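A day out at the Candik food fair

I'd been meaning to get to Candik for years, mainly because my neighbour Fadime Altıntaş comes home from it every September with bags of biscuits and a list of people she's fallen out with over jam. This time she had a spare ticket, so off we went on the early train, with 29 stops (I had plenty of time to read the map) and one very stale cheese roll between us.

The fair fills the old wool hall and spills out into the yard behind. Get there before ten if you can! By half past the queue for the pickle people was out past the bike racks, and the tea urn had already run dry once. We started upstairs with the imported snacks and drinks.
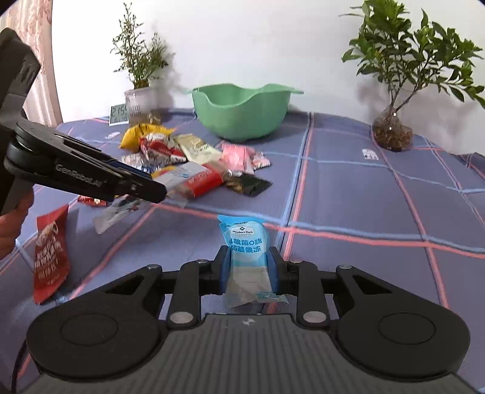

Photo: Kadir Türkmen

Konjac jelly drinks were new to me. Fadime is mad about them and says they're the only thing she can face on a hot coach. I had a peach one, which was like drinking a very polite trifle, and then a grape one, which I liked a lot more. At three pounds for a bundle of 4 I took some home for my sister.

After that we went down to the talk by the Sarkmont bakery. I'd expected a sales pitch, but the woman giving it spent most of her time on ovens, and how they'd had to learn to bake all over again after moving from the old brick one. She passed round two loaves from the same dough and you really could taste the difference (mine was the burnt-bottomed one, and I'd have it again). There were 572 loaves baked for the weekend and they'd sold out of rye by lunch.

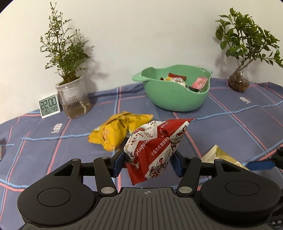 Lunch was where I went wrong. I'd filled up on samples and then felt I had to buy something proper, so I had a lentil pie from the Sopacua stall, which was huge, and a slab of ginger cake, which was even bigger. I do have a weakness for packaging, too, and a crinkly red-and-white wrapper like that one will get me every time, pie or no pie. Fadime just had soup and looked smug all afternoon.

The yard was lovely once the sun came round. We sat on the wall by the Flirkier cider van and listened to a brass band play the same four tunes, and a small boy fell asleep on a sack of onions. I bought honey, a bread knife I didn't need and some very good mustard.
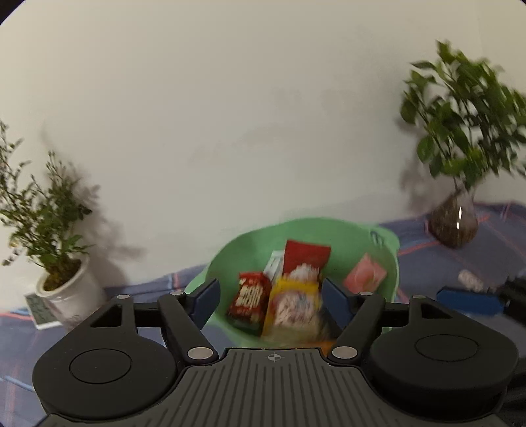

Packaged snacks in a green basket

The last train back is at ten to six and it was packed, so leave by five if you want a seat. Parking is free in the field but it's a long walk with a heavy bag. Dogs are allowed in the yard, not in the hall.

Contact | © Candik Days Out | Back to top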